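The drawer, the tape and the butcher-block table

I grew up in a house with one drawer for everything. My mother kept it beside the stove, and if you needed a stamp or a birthday candle or the little key that bled the radiators, you pulled until something gave way and then you rummaged. I have had a drawer like that in every place I've lived since, and I have always been secretly fond of it. A drawer like that is a kind of diary. Mine at the old apartment in Brondbridge had a luggage tag in it from a trip I took in 2000, and a tape measure that had lost its hook, and I would no more have thrown those out than I would have thrown out my own passport.

So it's a bit of a surprise to find myself writing about sorting small things into bins, and enjoying it. I blame Meinir Foulkes. Some of you will remember Meinir from the post about the plum jam. She and her sister Morfudd came to stay for a long weekend in October, and on the Thursday evening, when it was raining too hard to go out, Meinir asked me where I kept the scissors. I said the drawer. She was gone quite a while. When she came back she had the scissors, a roll of tape stuck to her sleeve and a look on her face, and she said, very kindly, "Would you like some help with that?"

I said no, of course. Then I lay awake and thought about it, and by breakfast I had changed my mind.

Starting with everything out

Meinir's method, if it deserves such a grand word, is to get it all out where you can see it. I'd always tidied from the inside, shuffling things to one end of the drawer and feeling pleased with the empty end. She made me carry the whole drawer to the kitchen table and tip it over onto an old sheet. It made a terrible noise. Morfudd, who was trying to read, moved to the other room and closed the door (I don't blame her at all).

We found seventy-odd rubber bands, all of them perished, and a great many pens. We found a packet of picture hooks from before I knew you could get the sticky kind, and three separate rolls of clear tape, each with the end lost. I had bought the second and third because I couldn't find the first. I expect you've done the same. Said Mahrous, who lives upstairs and came down to see what the noise was, told us he once found four bottles of correction fluid in his desk and he can't remember making a mistake in ink since school.

We threw out much less than I expected. I had braced myself for a big clear-out with bags by the door, and in the end it was one small grocery sack, mostly the rubber bands. Everything else really was useful. It just needed to live next to its own kind.

Open bins, please

I feel quite strongly about this next part now, as only a new convert can. I used to think that small things wanted lids. I had cookie tins and a sewing box and one of those clever cases with compartments, and I never used any of them properly because opening a lid is just enough bother to make you put the thing down on the counter "for now."

Small open bins are much better. You drop the thing in on your way past and you can see it the next time you walk by. Meinir likes them white, and I've come around to that, because anything with a bit of color shows up against it. I do keep one dark one too, for odds and ends I'd rather not look at. You can see a little way through it but not enough to feel judged.

Tape gets a bin to itself. I won't be moved on this. Tape rolls, and it picks up hair, and a roll that goes into a mixed bin will come out wearing everything else that was in there. Two rolls will sit nicely together if they lean on one another, and you can pull one out without the other following. Staplers I'm more relaxed about. A stapler is an awkward length for most small bins, and mine goes in crosswise with its ends up on the rim – not elegant, but I can find it in the dark.

Clips are the real trouble. They're so small that putting one away feels silly, so you leave it, and then there's a second one, and by the end of the week the table has grown a crop of them. I've started doing the loose bits last, once the bigger things have homes, when it only takes a minute.

A table you like helps as well. The wood makes such a difference to me, especially those butcher-block strips with the color changing slightly from one to the next. I will clear a surface I like looking at, and I'll let mail pile up on an ugly one for a month.

The blue tape is always last, I've noticed. It lies flat near the front of the table looking as though it belongs there, while the green and the red are already keeping each other company in their bin.

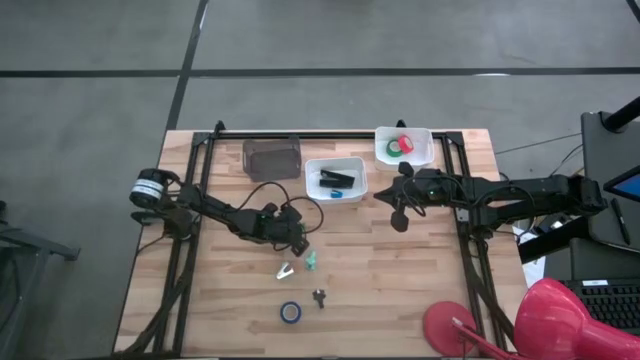
What I'd still like to sort out

The drawer itself is back beside the stove, and I've let it stay a drawer. It has the scissors in it, and the matches, and the luggage tag, and the tape measure with no hook. Meinir checked it before they left on the train and said it would do. Morfudd said she had liked it better before, which pleased me more than I let on.

Next is the hall closet, where there's a shelf of light bulbs that may or may not work. Said has offered to come down and test them with me one evening, and I've promised him soup.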